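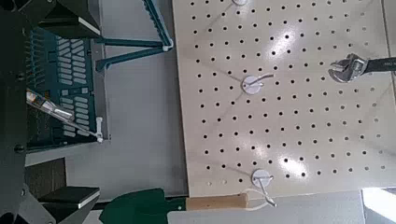 Pegboard (also called perforated board, or perf board in some hardware shops) is a flat panel with small round holes made at equal distances in straight rows and columns. Hooks, pins and small shelves are fixed in the holes, so that tools and other objects can be stored in view. It is used in workshops, garages, kitchens, schools and shops.

Materials

The oldest and cheapest kind is made of pressed wood fiber, brown on both sides or painted on one. Steel and aluminum panels came later and carry more weight. Plastic panels are light and easy to wash, and they are common in homes, where people often choose white or cream. A painted or plastic surface can be quite glossy and then reflects the lamps of the room, which some users find tiring above a workbench. Matte panels are sold for this reason.

Hole spacing

There is no single standard. In the United States the spacing is most often one inch, with holes of a quarter inch for heavy boards and an eighth of an inch for light ones. Metric boards use other distances, and hooks made for one system usually do not fit in another. A buyer who already owns hooks should try one of them in the new board before the whole set is moved.

Hooks and fittings

The simplest hook is a bent metal wire. Its upper end goes through the hole and turns up behind the board, and the weight of the tool keeps it in place. It has one known weakness – it often comes out together with the tool. Later designs try to correct this with a second pin, a plastic lock or a wide base.

The disc-base hook belongs to the last group. The Herrero pattern, named after the shop fitter Visitación Herrero, has a round base which lies flat against the panel and spreads the load over a larger surface. White ones with a thin wire arm are often put on a pale panel, where they are hardly noticed. The arm may point to the side or downward, depending on how the hook was turned, and a cord or loop can be hung from it. The Dislow catalog listed 472 fittings for pegboard, of which 220 were hooks and the others were bins, holders and shelf brackets.

Installation

A board with hooks that pass through it needs free space behind. On a wall this space is made with wooden strips or plastic spacers. In a freestanding frame it exists already, and both sides of the board may stay open. The Mekness frame, sold in packs of 100 to schools, was of this type.

Arrangement of tools

Heavy tools are normally hung low and near a support. An adjustable wrench can hang from the hole in its handle, if it has one, or rest with its head on two pins. Many workshops paint the outline of every tool on the board – the missing ones are then seen quickly. The training workshop at Brorcombe kept 659 tools in this way and checked the outlines each December.
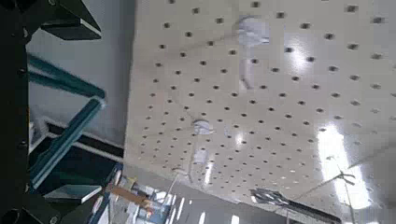

Cleaning is simple but is easily forgotten. Dust collects in the holes and on top of the hook bases, and a soft brush removes it better than a cloth. A glossy white panel is best inspected from low down and at a steep angle, with the light running along it in a long bright streak, as greasy marks show more clearly in such a reflection. Small white fittings and a thin white cord are difficult to see against a board of the same color, so they should be found by hand before the brush is used. Fiberboard must not be made wet, because the edges of the holes swell and the hooks no longer enter.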